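What Your Bushings Are Doing While You Steer

Khalil Atallah had already put dampers, springs and a rear sway bar on his hatchback when he asked the people at Fukach why it still felt vague going into a slalom. He expected to be sold another set of springs. Paweena Limsakul put the car on the lift, set a pry bar against the front lower control arm and leaned on it. The arm moved much farther than he liked. The rubber in the rear bushing had torn most of the way around its center sleeve, and every time he hit the brakes the wheel shifted back and the toe setting changed with it.

Bushings get skipped because they are cheap, hidden and dull. They also decide whether the alignment you paid for on the rack is the alignment you have in a corner. A control arm pivots on them at the chassis end, and any give in them lets the arm travel in directions it was never meant to go.

Factory rubber bushings are bonded to an inner and an outer metal sleeve. When the arm moves up and down, the rubber twists. It never slides, so it needs no grease and makes no noise. The carmaker picks the softness to keep road buzz out of the cabin, and some bushings have gaps molded into them so they are soft in one direction and firm in another. That matters when you install them, because a bushing with gaps has to be clocked the right way in the arm.

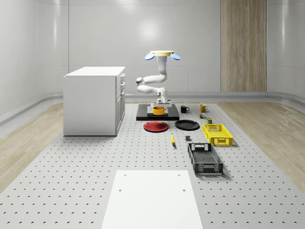

Polyurethane is the usual next step. It is harder than stock rubber and isn't bonded to the center sleeve, so the sleeve has to turn inside it. That sliding joint is where the squeaks come from. Use the grease supplied with the kit, use plenty of it, and plan on doing it again. Limsakul tells her customers to listen for noise after the first 500 miles and to bring the car back if they hear any. Sorent makes a version with a grease fitting in the arm, which saves pulling everything apart, though you have to drill the arm to use it and some classes won't allow that.

Spherical bearings are at the far end. They have almost no give at all, they let the arm swing freely, and they pass every stone and seam straight into the body. On a car that arrives on a trailer, that is fine. On a car that goes to work in December through road salt, they wear quickly and start to knock. Rubber boots help for a while.

There is also a middle road that gets less attention, which is firmer rubber. It fits like stock, needs no grease and holds the wheel noticeably better than a tired original. For a street car that runs a few events a year at Trillia, this is what I would buy.
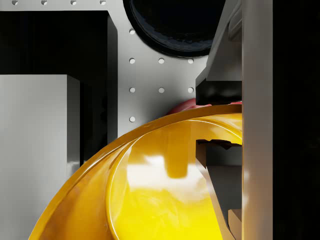 Getting the old bushings out is the hard part of the job. A ball joint press will do some of them, and a shop press will do nearly all of them if the arm is held square. Odd-shaped arms are the trouble, and this is why shops that do a lot of them end up with some kind of drilled metal plate. Small round holes in a regular grid, like the ones in the light-gray plate in the picture, give you places to bolt down stops and clamps wherever the arm needs them. A big round opening like the dark one in the same plate is handy too, provided it is wider than the bushing and there is enough metal under the load. For a single arm at home, a receiver cup and some hardwood blocks will do.

Don't burn the rubber out. It works, it stinks, and the smoke is bad for you. Cut through the outer sleeve with a hacksaw blade if you must, and stop before you reach the arm. Clean the bore, take off any burrs, and press the new part in by its outer sleeve only. Pushing on the center tears the bond before the car has moved.

The mistake Limsakul sees most is in the final tightening. Bonded rubber bushings have to be torqued with the suspension at ride height. Tighten them with the wheels hanging and the rubber is already twisted when the car comes down, so it fights the spring and tears early. Polyurethane with a free sleeve doesn't care, but the bolt still needs its full torque to clamp the sleeve.

Get the car aligned afterward. Atallah's toe was out on both sides once the new bushings were in, and the tech had to start over from the factory numbers. He went with the firm rubber, and he ran his next event with the old spring rates and the same 2 clicks of rebound he had been using before. He has since taken the rear bar down a hole.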